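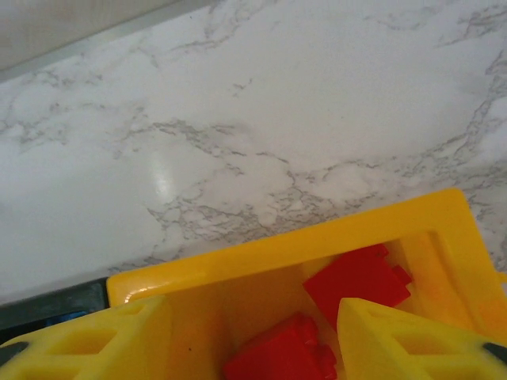

## Section 4: Care of Marble-Patterned Countertops

This section applies to all Furnival kitchen units supplied with a light, gray-veined worktop. The countertop must be allowed to settle for 2 full days after installation before it is cleaned for the first time or used to hold heavy items.

### 4.1 Daily cleaning

1. Remove all items from the area to be cleaned. Bins, trays and small appliances should be lifted, not dragged.
2. Wipe away crumbs and grit with a dry, soft cloth.
3. Dampen a second cloth with warm water and a small amount of mild dish soap. Wring it out well.
4. Wipe the surface in straight passes, working from the wall toward the front edge.
5. Rinse the cloth and wipe again to remove soap.
6. Dry the surface with a clean towel. Soap film shows first as dull patches where the finish would otherwise reflect light.

**Note:** Darker clusters and fine speckling belong to the pattern. Do not scrub them. To tell a mark from the pattern, view the surface from a low angle under a lamp and pass a dry fingertip over it. A residue can usually be felt.

### 4.2 The seam at the wall

The joint between the countertop and the wall is filled with Edero sealant, part 354.

1. Clean the seam with a damp cloth only.
2. Dry it at once with a folded towel.
3. Inspect the full length of the seam each August. If a gap has opened, order replacement sealant and do not use the area for wet work until the repair has cured.

**Caution:** Do not run a knife, scraper or wire brush along the seam.

### 4.3 Plastic containers on the countertop

Open plastic containers may be kept on the countertop for sorting, rinsing produce or collecting peelings, subject to the following:

1. Wipe the base of the container before setting it down.
2. Place the container fully on the surface, clear of the front edge.
3. Do not leave a brightly colored container standing in water. Dye may transfer to pale surfaces.
4. Empty and dry the container at the end of the day.

**Caution:** Do not place a container that has held bleach, oven cleaner or descaler on the countertop.

### 4.4 Stains

For coffee, tea or fruit juice, apply Drusska surface cleaner (order no. 185) to a cloth, hold it on the stain for one minute, then rinse and dry. Do not spray the product directly onto the seam. If the stain remains after a second treatment, stop and contact the Surface Care Office, attention Soudabeh Jalali, extension 666.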